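Reading time: 3 min

Good practice for two-gripper demonstrations of thin objects in a home kitchen

We are writing a short rule sheet for people who record manipulation demonstrations with hand-held grippers, one in each hand. The first task is moving chopsticks to and from a utensil basket on a kitchen table. The existing sheet, which we inherited from a bin-picking task, runs to 30 lines and says almost nothing about long thin objects or about working in a room that is in normal domestic use.

Three points are in dispute. First, should the background be cleared before recording? Second, where along the stick should the jaws close? Third, what counts as a failed episode? At present one reviewer rejects any episode with a slip and another keeps them all. Our first batch was 233 episodes and 57 were rejected, which I suspect says more about the reviewers than the operators.

Is there a published standard that covers this, or does each group write its own?

Posted by Teltano

Clemgate

I know of no standard that covers recorded demonstrations as such. The safety standards for industrial and collaborative robots deal with the machine and the people near it, and they will not tell you where to hold a chopstick. You will have to write your own rules. Keep them short and date each version.

On your three points:

Background. Leave it alone, within limits. If the policy is meant to run in kitchens, the data should contain kitchens. The rule we use is that nothing is moved for appearance. Remove three kinds of thing only: anything that identifies a person (post, photographs, medicine labels), anything hot or sharp within reach of the work area, and anything likely to fall if a cable or sleeve catches it. Hobs and kettles are switched off before the session and stay off. Reflections in windows at night can include the operator's face, so check them before the first take.

Grasp point. Specify a zone and let the operator vary inside it. We write 'upper half, thick end free'. A single fixed point gives a tidy data set and a policy that fails as soon as the stick lies differently. For ribbed pads, ask for the stick to cross the ribs or run along them, and record which. Do not mix the two without a label.

Failed episodes. Separate 'failed' from 'invalid'. A slip followed by a recovery is valid and should be kept with a tag. A drop to the floor is a valid failure. An episode is invalid only if the recording is faulty, the wrong object was handled or somebody's bare hand did the work. If your two reviewers apply that to the same 30 episodes and still disagree, the wording is at fault.

Rizzi

just keep everything and filter later, storage is cheap. we had 696 clips and never deleted one

Vitirik

I agree with most of the first answer, but would add rules for the second gripper, which tends to be forgotten. Keeping every clip is fine only if each one is tagged on the day. Nobody goes back to do it in September. 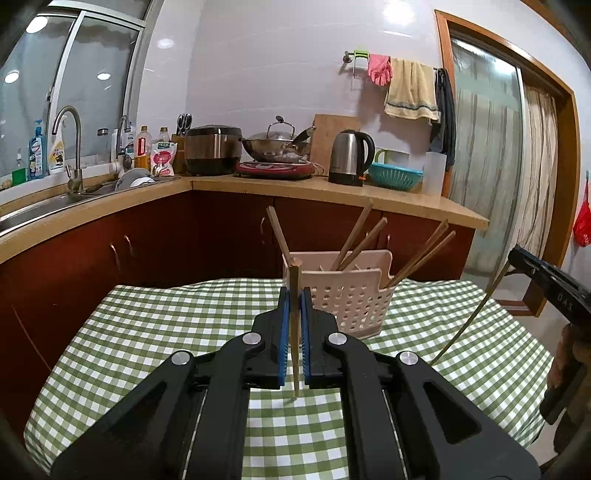

One stick in each gripper, with the basket between the cabinets and the near jaws.

Our sheet has these lines for two-handed work with sticks:

The idle gripper stays clear of the basket and does not rest on its rim.
Tips point down and away from both operators and bystanders while a stick is held.
Only one gripper enters the basket at a time.
If the sticks cross, stop, withdraw the second one and carry on. Do not restart the episode.
The cloth is smoothed before each session and left as it is between takes.

Two smaller matters. A patterned tablecloth is acceptable, but note the pattern in the session record, because checks can upset visual tracking at close range. Change the cloth between sessions if you have others – a model trained over one cloth may learn the cloth. Secondly, sticks with a squared end and a tapered one should be logged by which end is held. We left that out of version one and had to relabel the lot by hand.

Related

Labelling slips and recoveries: how many tags are enough?
Pad wear on hand-held grippers and when to replace
Consent wording for recording in private homes
Calibrating two grippers to one table frame
Do transparent containers need a separate rule?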